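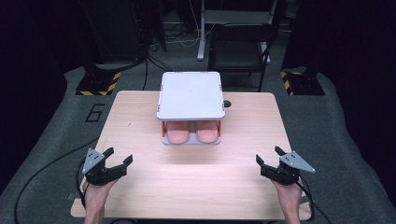 4. What parents said when the park was "closed"

Myroslav Zhuravel
29th June
Shared 161 times | 2 comments

Figure 2. Small two-tier stand on a wooden table, two rounded pink blocks under the top panel.

Diaries first, interviews after. 161 families signed up, 100 kept the diary to the end, and everything in this section comes from those 100 unless it says otherwise. The form asked for any small untruth told to a child that day, the words used as close as the parent could remember, and what the child said back. Nothing on Santa, nothing on the tooth fairy. Holiday stories were left out on purpose, they follow their own rules and have been written up plenty.

Most common by far: the closed place. Park closed, pool closed, ice cream store closed, "the TV is tired." Used nearly always at the end of a day, nearly always in the car. Parents did not see these as lies when they wrote them down. Several crossed the word out on the form and put "fib" or "shortcut." One wrote "logistics."

Second group, the absent authority. The doctor says no more candy. The policeman will see you without your seatbelt. The lady at the counter will be upset. Here the parent hands the rule to somebody else and stays on the child's side. Fathers and mothers both did it. Grandparents who filled in diary days did it more freely, but they also filled in fewer days, so not much weight can go on that.

Third, and smaller, the comforting kind. The drawing is on Daddy's desk at work (it was in the recycling). The goldfish is sleeping. Parents took the most room on the form for these and gave the longest explanations, often running over onto the back. They also remembered them best at interview, months later in one case, a February entry the mother could still quote word for word.

4.1 How children answered

Younger ones mostly accepted it and asked a follow-up. "Who closed it?" "When does it wake up?" The follow-up was usually harder than the thing the parent had been trying to avoid. A good many entries turn into a second fib to hold up the first, and then a snack.

Older ones checked. A six year old asked to drive past the park to see. A seven year old phoned her grandmother. In the entries where a child caught the parent out, the reply most often recorded was a laugh, from one or the other, and in a few cases from both. Anger was rare in the diaries. It came up more in the interviews, where parents talked about there own childhoods and what they had been told, and some of that was not funny at all. We come back to this in section 5.

Children also lied back in the same form. "Teeth are closed." "The bath is tired." Parents copied these down with some delight. Whether it counts as lying is doubtful, it looks more like borrowing. Coding left as "echo" for now.

4.2 What parents thought of it afterward

20 parents were interviewed, at home, mostly at the kitchen table, mostly with a child coming in and out. Views were mixed and shifted inside a single interview. A parent would open with a firm rule (we never lie to our kids) and ten minutes on would be telling the one about the broken tablet. When this was put to them gently they did not take the rule back. They narrowed it. Never about big things. Never when she asks me straight.

That last one, the straight question, was the closest thing to a shared line. Parents who agreed on little else agreed that a child who stops, looks up and asks "is that true?" should get the true answer. The diaries only partly bear this out. Tired parents, evening entries, siblings in the room: the line moved.

Limits. Self report, obviously. Parents who dropped out may fib more or may just be busier, no way to know. Diary days were picked by the familes and weekends are over-represented. No child was interviewed directly, a gap we would fix first if doing this again.

Recent
Bedtime bargaining in two-household families
Who decides what is fair? Siblings and the last cookie
Saying sorry to a four year old: notes from the Sandu diaries
Gumik reading group: promises parents keep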